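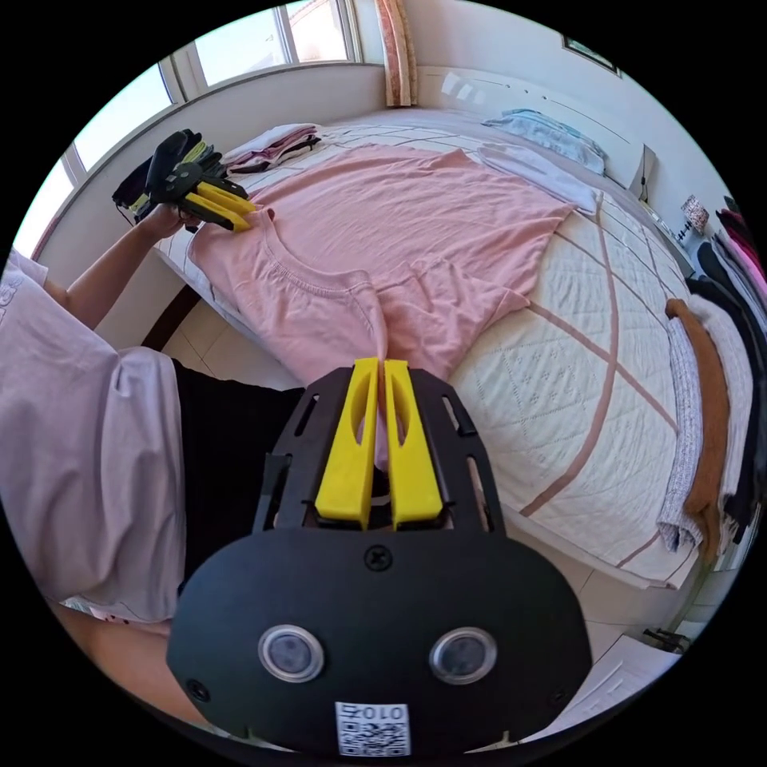
Does calling a sea lion show an "ocean classroom" make life better for the sea lions?

Very little has changed for them at Dosside Marine Park, where the pool is the same size and the day runs on the same schedule.

3 Jun 2021

The new sign at the Dosside stadium went up in January, and it's a handsome sign. Gone is the cartoon sea lion in the sailor hat. The word "show" is gone too, from the sign, the park map and the ticket stubs. What visitors get now is a "learning encounter," and it costs the same as the show did.

I sat through two of them. The music is slower and the beach ball has been retired. A narrator talks about plastic bags, warming water and fishing nets while Skivo, the park's big male, hauls himself onto a rock made of painted concrete and barks when his trainer lifts a hand. He barks, he gets a fish. He balances on one flipper, which the narrator calls a "natural behavior," and he gets another fish. I've watched sea lions on open coast for a good part of my life and have yet to see one do that.

Thygesen, the company that runs the park, says the change came from listening to its guests. It surveyed 887 of them on their way out and reports that most felt "more connected to the ocean." Fine, but the survey was handed out next to the gift shop minutes after the last splash, and it never asked whether anyone planned to do anything different once they got home. I asked if there had been a follow-up. A spokesperson told me one was being considered. 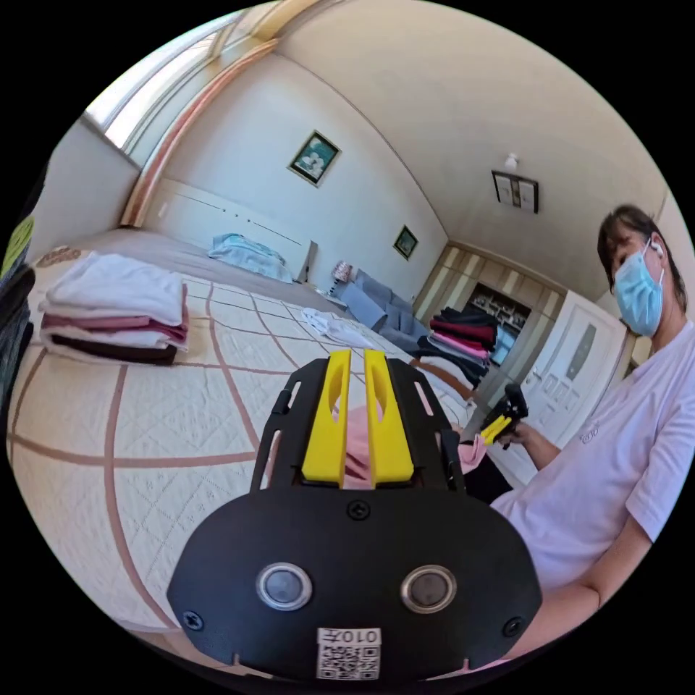 Pink fabric between yellow gripper fingers, beside a bed.

The part that bothers me most is the holding area. The stadium seats 1,300 people. Behind it, the three sea lions share a back pool that visitors don't get to see, and the renovation plans I was shown spend one line on it: new paint. The front side gets a video wall, shaded seating and a snack counter.

Supporters will say you have to start somewhere, and that a park losing money won't build a bigger pool for anybody. I can accept that. Then give us a date for the pool. The aquarium over in Ranbridge closed its own stadium outright, let its animals go off exhibit whenever they please, and put the dimensions of every tank on its website. You can go there and see no sea lion at all for 40 minutes, and some families do grumble at the front desk.
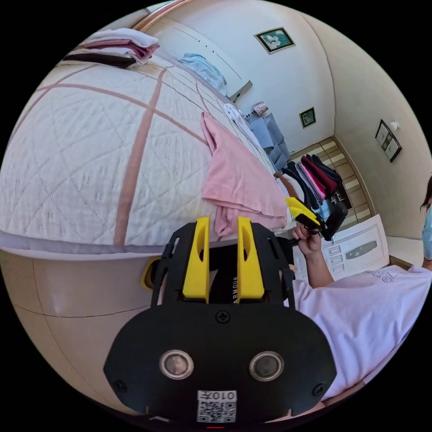
Merike Koppel thinks I'm being too hard on Dosside. She wrote to me that her kids came home from the new program asking what a gill net was, which the old one never managed, and that "a preachy show is still a step up from a silly one." She'd like a larger pool as well, she added, but she doesn't see why the park should get no credit until it's built.

Maybe so. I'd give the narrator some credit. The script is accurate, as far as I could check it, apart from the flipper business. But Thygesen is selling the new name as an animal welfare story, on billboards, and when I asked what Skivo's day looks like now compared with a year ago, the answer was that he performs at the same hours and sleeps in the same place. The company says it will look at the back pool in the next round of planning. It wouldn't say when that round begins.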